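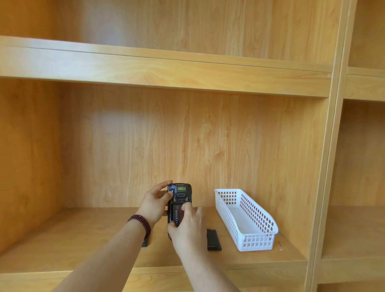 Battery door off, by the shelves

Anybody else here dreading inventory? Our shop does its count on 25 June 2024 and the new owner wants every single skein of yarn done in one night (4,000 of them!!). I say split it over a week. Am I being lazy?
posted by skeinhoarder

drameck_dan wrote:
Not lazy, but I'd still do one night. Once you're selling between counts, your numbers are mush. We lock up, order pizza and go till it's finished.

skeinhoarder wrote:
Easy for you, you sell lamps lol. My sock yarn alone is 471 skeins and half the labels have fallen off. 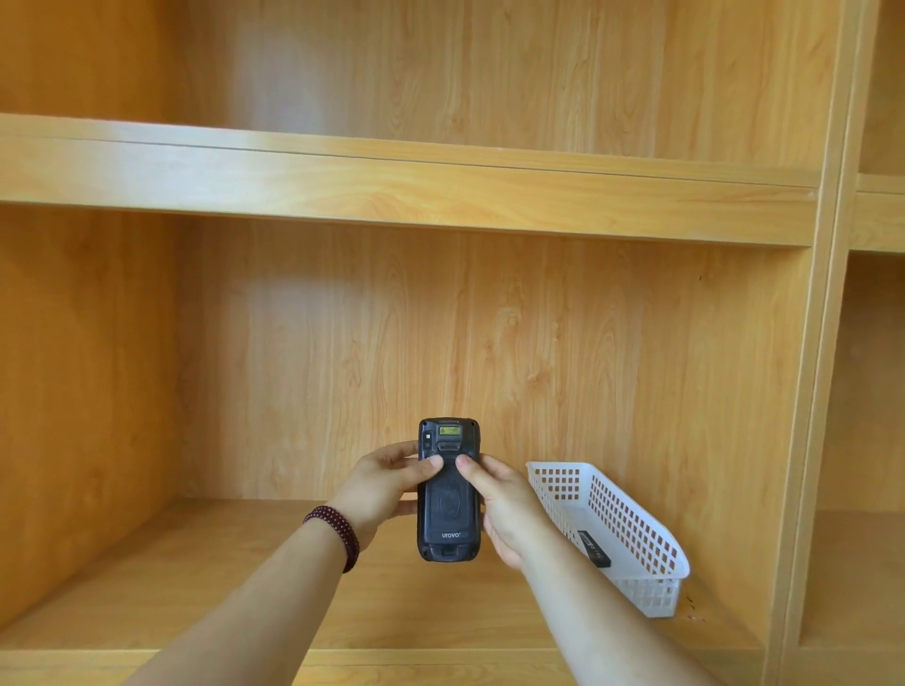

Handheld and cubby

Jytte Snorradóttir wrote:
Disagree with Dan. I do one wall at a time before opening, and tape off whatever's done. People get sloppy after midnight, me most of all. Last May I wrote down 40 bags of merino when we had 2, and then I didn't reorder for ages. Never again!

drameck_dan wrote:
Tape doesn't stop customers, Jytte. Mine would walk right through it.
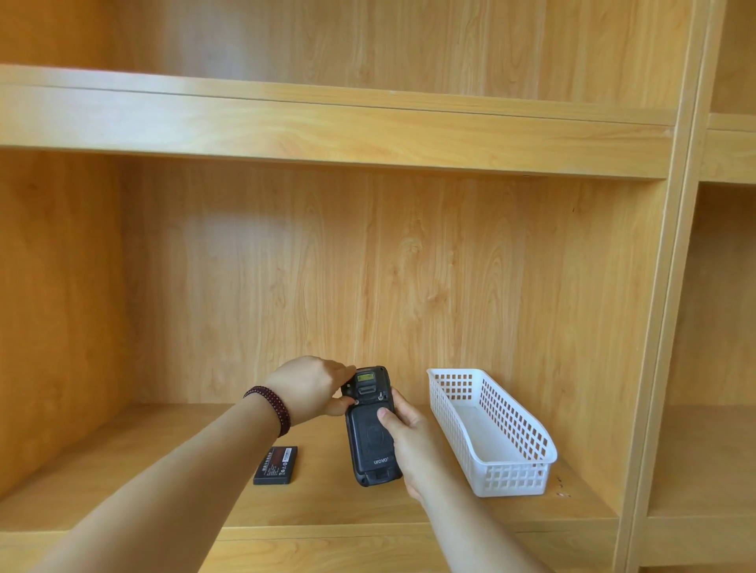 Lærke Ladefoged

I'm with Jytte on this one. Weigh the unlabeled stuff, toss it in a clearance bin and move on, life's too short. And ask the owner to pay overtime if it has to be one night!

skeinhoarder wrote:
Ooh, overtime. Asking tomorrow.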